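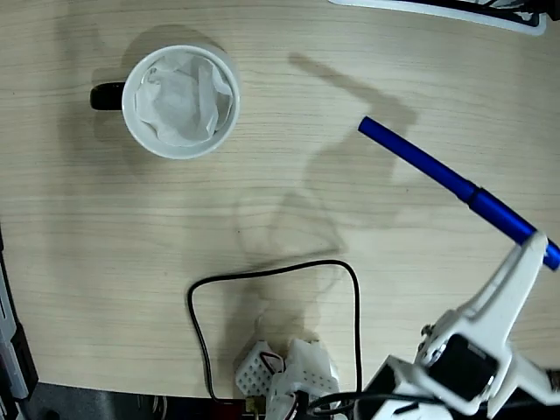

Hullidel office asks staff to clear shared tables before the move

The company Trasta will move its Hullidel office to the Hultari building in February, and it has asked the staff to clear the shared tables first. The request covers mugs, pens, markers, cables and everything else that has no fixed place.

The office has 80 desks and 8 long tables for common use. The desks belong to one person each and are usually in order. The common tables are a different matter, said Unai Herrero, who is responsible for the move.

"On a desk, a person knows what is his," Herrero said. "On the long tables we find a mug with a used tissue inside, a blue marker, a black cable. Each thing is small, but the movers cannot decide what to do with it."

According to the plan, which was sent to all employees, personal mugs must be taken home or washed and put in the kitchen boxes. Tissues and other paper go to the trash before the mug goes anywhere — this point is printed in bold letters. Markers will be tested on paper. Those that still write will be packed together by color, and the dry ones will be thrown away.

Cables are the most difficult part. The last inventory of the office has 2,128 items, and for 69 of them, mostly cables and chargers, there is no name of an owner or a department. Employees are asked to put a paper label on every cable they want to keep. Cables without a label will be stored in one box for a month and then given to a recycling company.

The tables themselves will also be moved. They have light wooden tops, and the company wants to use them again in the new meeting rooms. Marcelino Arroyo, who will repair the tops where it is necessary, asked the staff not to clean them with strong products and not to stick tape on the wood. A damp cloth is enough, he said. For marker stains he prefers that people leave them and tell him the number of the table.

Not all employees are happy with the schedule. Casimiro Montoya, from the accounting department, said that the cleaning comes in the same weeks as the yearly closing and that his colleagues have no free hours for it. He asked that the accounting tables be the last ones on the list. Herrero answered that this can be arranged, but the boxes must be closed at noon on the last working day before the move.

Ferdinand Zaugg, the director of the office, said that the new building has fewer cabinets and that there will be no storage room on the same floor. For this reason the company does not want to carry things that have no use.

Empty boxes and labels are available next to the reception from 9 in the morning. Questions about lost objects can be sent to Anselmo Prieto at the front desk.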